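Home | Posts | About | Archive

Regrouting the floor, and other things I put off

May 16, 2023

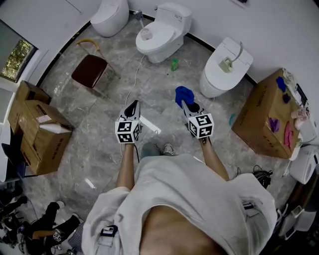

I've been in this apartment on Kirkegaard Street for two years, and in that time I never once read the building rules all the way through. Last week I did, because I wanted to know who pays when the grout between floor tiles goes bad. The answer is on page 11. The tenant pays for cleaning and the owner pays for repair, and old grout that has gone soft counts as repair unless the tenant used the wrong cleaner on it.

So then I had to work out whether I had used the wrong cleaner. For most of my first year I used Braretti, the stuff in the green bottle, because the corner store carried it. The label says it is for ceramic. In smaller type on the back it says to keep it off marble and other natural stone, and to rinse it well out of joints. I did not always rinse it well.

I told the management office this, since they asked. They were fine about it. They offered to split the cost, and I said I would do the hallway myself if they sent someone for the rest. That is where things stand.

The hallway took me most of Saturday. Scraping out the old grout is the slow part. I started with an oscillating tool from the Urkness hardware store, which rents them by the half day, and went back to a plain hand scraper after I nicked the edge of a tile. The hand scraper is slower, but it goes where you push it. Vacuum as you go. I left it all to the end the first time and had grit in my socks until Monday.

Mixing is easier than I expected. The bag gives you the amount of water and I used a little less. You want it like thick peanut butter. Push it in at an angle with the float, let it sit 10 minutes, and wipe with a sponge that has been wrung out hard. Then wipe again later with a clean one for the haze. If the sponge drips, it pulls the color out of the grout and you get pale patches. I have two pale patches by the coat closet.

For everyday cleaning I've switched to Evik, a neutral soap, with warm water and a flat mop. It costs more than the green bottle but you only need a capful. I also stopped leaving wet bath mats on the floor overnight. They go over the side of the tub now.

The sealer goes on next weekend if the weather is dry enough to keep the windows open. It smells, and the bag says to stay off the floor until the next morning, so I'll probably do the hallway in halves and sleep on the couch side. I still have to return the tool and ask about getting my deposit back on the second blade, which I never took out of the package.

Recent posts
- Descaling the kettle
- What I keep under the sink
- A better place for the shoe rack
- Notes on the radiator in the back bedroom
- Moving a bookcase without emptying it

Contact | Copyright 2023 | Back to top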